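Search this forum Search Advanced

Two-finger gripper or multi-finger hands for a two-arm sim task?

liew_offset
March 25, 2018

I have two arms in simulation and a task that sounds like something you'd give a toddler: fruit off one plate, onto the other. With the Sedard parallel grippers I get it done most of the time. With the Vavora hands I get a very expressive wave and a fruit under the table.

My boss likes the hands. They look great in slides. Out of 100 runs on each, the grippers dropped 3 and I stopped writing down what the hands did. Same arms, same controller, same camera. Is there a setting I'm missing, or do I go back to the boring option and live with the slides?

Dasinham

Check your contact settings before you blame the fingers. A parallel gripper forgives a lot: two flat pads, one closing direction, done. A hand touches a round thing in small patches at slightly different moments, and if your time step is too big each finger arrives like a door slamming. I cut mine to a quarter of the default, which means 4 times the steps and a great deal of coffee, and the fruit quit leaving the building.

Also, look at where the thumb is before you close. Most of my failures were the thumb catching the plate rim. Bring the hand in higher, get the thumb around the fruit, then close slowly. Don't command all the fingers to a fixed position either. Stop each one when it makes contact, then add a little force.

If your camera sits where a person's head would be, the hand covers the fruit at the worst possible moment. Add a second view off to the side. The grippers hide less, so some of that score may be the camera's doing.

tin_elbow

just use suction

benchwise

Suction on a peach, sure.

I ran the same comparison last May and kept both. Grippers for anything that only has to move from A to B, hands for lids and handles. For your task I'd stay with the grippers and let your boss keep one still of the hands, right one parked beside the fruit, left one up in the air. My start pose is below. It has never failed in a slide.
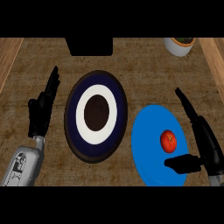

benchwise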